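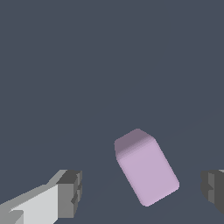
# Dust on Classroom Shelves: How Often Is Enough?

Our group wanted to know if the shelves in the Perenell building get dusty faster near the windows or near the hallway doors. The cleaning plan treats every room the same, and we thought this could be wrong. The work was done in December by Ecaterina Pop, Anwara Bepari and Arnar Thygesen. Veronica Voicu supervised.

## Method

We used 12 glass slides in each room, half by the window and half by the door. Each slide was wiped with a Dustex cloth, weighed, and left face up on the second shelf. After 7 days we weighed them again on the Kravchuk balance in the chemistry lab. Two rooms were dropped from the results. In one the slides were moved, and in the other the window had been left open overnight.

That left 8 rooms. We also wrote down the floor type, the heating and the number of classes per day.

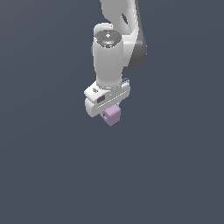
Paula Zamfir

I wrote the results section and the part on errors. The others checked my numbers against the lab notebook.

## Results

Slides near the door collected more dust than slides near the window in six of the rooms. The difference was largest in the rooms with carpet. In the two rooms where the window side was worse, the shelf was directly above a radiator – we had not planned for this and can't separate the two effects.

The number of classes mattered more than we expected. The busiest room had over 1,000 student visits during the test and also had the heaviest slides on both sides.

## Sources of error

- The balance drifted a little in the afternoon. We zeroed it before each slide, but the first set was weighed before we noticed.
- Fingerprints add weight. Anwara switched us to tweezers after the first room.
- Slides were carried up two flights of stairs in open trays. Covered trays would be better.

## What we would change

We would run the test again in spring with the heating off, and use the same shelf height in every room. Room 4 has only low shelves, so its slides sat closer to the floor than the rest. The raw weights are in the appendix, sorted by room.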